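**White table against white wall: leave it or paint?**

**grikis_lane** wrote:

Workroom at our place in Waltoddale, as it stands:
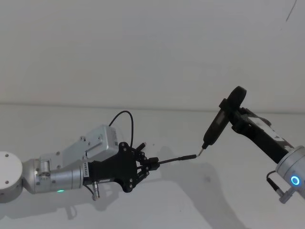
*White top, white wall, two black tools in the middle.*

The table is a Plomis, 195 cm long, plain white. The wall behind it is also plain white, and I chose both, on separate occasions, while sober. Each looked lovely in the shop. Together they look like the inside of a fridge.

Small jobs get done at it, mostly with thin pointy things. My eyes now give up by about teatime. I put a silver-tipped tool down and it's fine, you can see it, but a white screw cap or a bit of white thread is gone for good.

Options so far:

- paint the wall
- cover the table
- take up a hobby involving only black objects

I'm leaning towards the wall. Opinions welcome, including rude ones.

---

**mrs_pelmet** wrote:

Paint it. A soft grey-green, matt. We did ours in January and I stopped squinting that same week. One tin did two coats with enough left over to ruin a jumper.

---

**Apostolos Galanis** wrote:

I disagree with the above, politely. The wall isn't what you look at when you work. You look at the table. Paint the wall any colour you please and your screw cap will still be white on white.

Get a mat. Mid grey, nothing shiny, big enough for both elbows. Mine is a Šindelář and cost me 67 pounds, and I complained about that for longer than I have been complaining about my knee.

---

**mrs_pelmet** wrote:

> The wall isn't what you look at when you work.

It is if you have a table shoved up against it, Apostolos. It fills half your view. All that white bounces the lamp straight back at you.

---

**Apostolos Galanis** wrote:

Then move the lamp.

---

**tin_of_washers** wrote:

67 quid for a mat? I use the back of a roll of lining paper. Tape down a length, work on it, scribble measurements on it, bin it when it gets disgusting. Admittedly it's also white, so it won't help you in the slightest, but I wanted to register my feelings about the mat.

---

**grikis_lane** wrote:

Registered.

Should have said, the lamp is clamped to a shelf on the opposite side and doesn't move much. Also the wall paint is only 8 months old and the person who put it on lives here and has a memory.

---

**mrs_pelmet** wrote:

Ah. Mat, then.

---

**dogleg** wrote:

Pinboard! Big cork one, leant on the table against the wall. Breaks up the white, no paint, no row at breakfast, and you can hang things off it. Mine holds every small tool I own and a dentist's card from 2 dentists ago.

Only snag is it eats a strip off the back of the table, and cork crumbs get into everything.

---

**tin_of_washers** wrote:

Cork crumbs are at least brown. He'd be able to see those.

---

**Apostolos Galanis** wrote:

Pinboards are where small tools go to fall down the back. Put a shallow tray on the mat, dark if your parts are pale. Sort the parts into the tray before you start. I know it's dull advice. I have spent evenings on my knees with a torch and that was dull as well.

---

**grikis_lane** wrote:

Right. Going with a grey mat, though not at Šindelář prices, and a dark baking tray which is currently employed elsewhere in the house. Will ask it nicely.

The wall stays white until the painter of it mentions, unprompted, that it looks a bit stark. I've started sighing at it when she walks past.

---

**mrs_pelmet** wrote:

Leave a colour card on the table. Grey-green, folded to the right page.

---

**tin_of_washers** wrote:

If you do get through a mat and decide it's too small, I'll have the old one. I can't pay 67 for it.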